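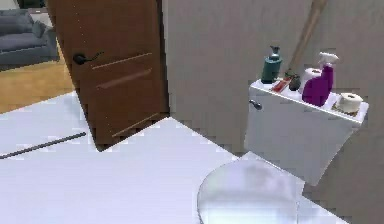 Frequently asked questions

Hello! I let out the flat upstairs from my own in Hencombe, and these are the things guests write to me about before they come. I've put the answers in one place so you can read them on the train. If yours isn't here, use the address at the bottom. I answer most evenings after seven.

How do I book?

Write to me with your dates and how many of you there are. I'll tell you if the flat is free, and if it is I'll hold it for two days while you sort out your travel. There's no booking button on this site. I tried one for a summer and ended up with two families booked in for the same Saturday, so I went back to my paper diary and have been much calmer ever since.

Is there a minimum stay?

Three nights from Easter to the end of September, two nights the rest of the year. If there's a gap between two bookings I'll let you have a single night, so it's always worth asking.

What does it cost?

It changes with the season, and I send you the full price in my first reply. That price includes bed linen, towels, heating and the clean at the end. For stays of a month or more I charge £800 for the month in winter, bills included, and I only do those from November to February. People writing up a thesis seem to like it. So do people having a kitchen fitted at home.

Do you take a deposit?

A quarter of the price to confirm, the rest two weeks before you arrive. I don't take a separate deposit for damage. If you break a glass, tell me and we'll forget about it. If you break a window, tell me a bit faster.

What if I have to cancel?

Up to two weeks before, you get everything back, deposit included. After that I'll try to let the dates to someone else, and if I manage it you still get your money back, less whatever I had to knock off to fill them. If I can't fill them, I keep the deposit and return the rest. Please do take out travel insurance, even for a short trip.

How do I get to Hencombe without a car?

Train to the junction, then the 401 bus from the stop outside the station. It runs every hour until early evening and takes twenty-five minutes if the level crossing is kind to you. Ask for the Drolteo stop – that's the old cinema on the corner, long since shut, but the name stuck and all the drivers know it. My street is the first left after it.

If your train gets in after the last bus, Wagner Barbosa runs a taxi and will meet you if you book him the day before. I'll send you his number with your confirmation. He doesn't do text messages, so please ring him.

Where can I park?

On the street, if you're lucky, and it's free after six and all day Sunday. During the day you need a visitor permit. I have two of them and I'll leave one out for you, so let me know if you're bringing a car. You scratch off the date and put it on the dashboard. Please scratch off the right date! I've had guests scratch off the wrong month twice this year and I can't get replacements until spring.

Big vans are a struggle. The car park behind the library takes them and it's a five minute walk.

What time can I arrive, and when do I have to leave?

In from four, out by half past ten. If no one is coming in behind you I'm easy about leaving late, but I often don't know until the day before. You can always leave your bags with me downstairs, in or out, from nine in the morning.

How do I get the key?

From me, at my front door, if I'm in. If I'm not, there's a key safe round the side and I'll send you the code on the morning you arrive. The street door needs a good pull towards you before the key will turn. Everybody thinks it's locked for good and rings me from the pavement, so try the pull first.

How many does it sleep?

Four if two of you are happy on the sofa bed, two in real comfort. The sofa bed is fine for children and for adults under forty. I'm over forty and I've tried it, so I feel I can say that.

Are there stairs?

Yes, I'm afraid, one long flight of nineteen with a handrail on the left going up. There's no lift and no way of putting one in (I asked). If stairs are hard for you, write to Rhonda Perron, who has a ground floor place two streets over and is just as nice as me. I'll give you her address.

Can I bring my dog?

One dog, well behaved, and not left alone in the flat. Downstairs I have an elderly cat who has opinions about dogs, so leads on in the hallway please. There's no charge for the dog. I do ask that you bring its own bed and towel, and that you keep it off the sofa. The beach is closed to dogs on the town side from May to September, but turn right at the slipway and you can walk for miles all year.

And children?

Very welcome. I have a travel cot, a high chair and a stair gate in my cupboard, and I'll carry them up if you tell me beforehand. There's a box of board games too. Most of them have all their pieces.

Is the wifi any good?

Good enough for films and video calls in the living room, patchy in the bedroom. The walls are very thick. The password ends in 2047 and the first half is written on the card by the kettle, which also has the bin days on it. If it drops out, switch the box off at the wall, have a biscuit, and switch it on again.

What's in the kitchen?

Four rings, an oven, a fridge with a small freezer, and enough plates for six. The coffee machine is a Bestico and it takes ground coffee, so don't bring pods. Fill it to the lower line only. It goes up to an upper line, I know, but at the upper line it leaks all over the worktop and then down the back of the drawers.

I leave tea, coffee, milk, salt, pepper and oil. Anything that past guests have left in the cupboard is yours to use if you fancy the look of it. At the moment there is an awful lot of rice.

Is there a washing machine?

There is, and an airer, and a line in the yard that you're free to use. No tumble dryer. Please don't run the washing machine after nine at night – it stands right over my bed and the spin goes on at 1000 turns a minute. You'd be amazed what a ceiling can do.

How does the hot water work?

There's plenty for two long showers one after the other, then you need to give it half an hour. If there are four of you, spread yourselves out over the day. The boiler looks after itself and you shouldn't need to touch it. The heating dial is in the hall, and I'd be grateful if you'd turn it down to fifteen when you go out.

What do I do with the rubbish?

Food scraps in the little caddy, paper and card in the blue bag, glass and tins in the green box, all the rest in the black bin. Collection is early in the morning, so put things out the night before, and put the lids down properly. The gulls here are enormous and not at all shy.

Can we smoke?

Not indoors, and not out of the windows either. The yard is fine. There's a bench and an old flowerpot for the ends.

Where should we eat?

My favourite is Toledo, on the harbour, which has nine tables and fills up fast. Book, even midweek. Get the squid. Ilaria Mazza sells bread and very good pasties from her front window in the mornings, and she's usually cleaned out by eleven. For chips, go to the shop at the top of the hill and not the one on the front. I'll say no more, I have to live here.

What is there to do when it rains?

More than you'd think. The pool has a decent café, the museum is free and has a stuffed bear, and the library lets visitors borrow on a temporary card. Corinne Kasprzak teaches a drop-in pottery class at the church hall and takes beginners (you pick up your pots after firing, or she posts them for a few pounds). I've been going for a year and I now own eleven bowls. Two of them are in the flat. Please use them.

Who do I call if something goes wrong?

Me first, at any hour if it's water, smoke or being locked out. If it's a light bulb, the morning will do, and there are spares under the sink anyway. When I'm away my neighbour Debashish Jayasinghe holds the keys, and his number is on the inside of the front door. He can fix most things and he's very patient.

Can I come back?

Please do! If you've stayed before, you get first pick of next year's dates, as long as you write to me before the New Year. Tell me when you came and I'll look you up in the diary.

Contact: use the address on your confirmation or write care of Drolteo Corner, Hencombe | © The Upstairs Flat, Hencombe. All rights reserved | Back to top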